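Filed under: Student Work / Economics and Trade Policy

Tariff Pass-Through on Imported Toys: Final Report
Mireille Karam, Duarte Matos, Khalil Obeidat
Advisor: Alois Oberholzer

1. Question

When a country puts a tariff on a consumer product, someone has to pay it. The exporter can cut its price, the importer can take a smaller margin, or the store can charge more. We wanted to know how that split worked out for plastic toys sold in the Lesholm area after the import duty on them went up in December.

2. Data

We collected shelf prices from two store chains, McKinnon and Fudmont. McKinnon buys most of its toys from abroad through a wholesaler. Fudmont buys partly from Lerkurby, a domestic maker that pays no duty on finished goods but does import its plastic pellets. The final data set has 743 price records covering 72 products. Products that changed package size during the period were dropped, as were clearance items.

Jihad Shboul, who runs purchasing at McKinnon, agreed to an interview and let us see invoice prices for part of the range. Fudmont did not share invoices, so for that chain we only have what was on the shelf.

3. Method

We compared each product's average price before the duty change with its average price after it. Imported products were the treated group and domestic products the comparison group. We then ran a simple difference-in-differences regression with product and store fixed effects. Standard errors are clustered by product.

4. Results

Imported toys rose in price by about 6 percent more than domestic ones. The duty increase was 10 percentage points on the invoice value. At McKinnon the invoice prices hardly moved, so the foreign suppliers did not absorb much of it. The store raised its prices and also accepted a lower margin on the cheaper items.

Domestic toys went up slightly as well. This is a problem for the method - if the comparison group is also affected by the tariff, our estimate is too low. Shboul thought domestic makers had simply found room to raise prices. The cost of imported pellets could be another cause, and we can't separate the two with this data.

Building sets behaved differently from the rest. Prices on 23 of the products, nearly all of them building sets, did not change at all during the period. Shboul said these are ordered far in advance and the old stock was still being sold.

5. Limits

The period is short and two chains are not a market. Online sales are missing. We also treated every imported product as paying the same rate, although customs codes for toys with electronic parts are different. Obeidat has started matching products to codes and will continue this next term.
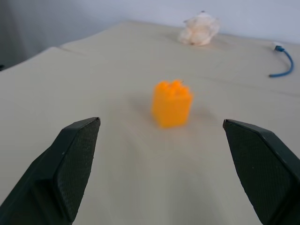

Figure 1. Orange plastic building block.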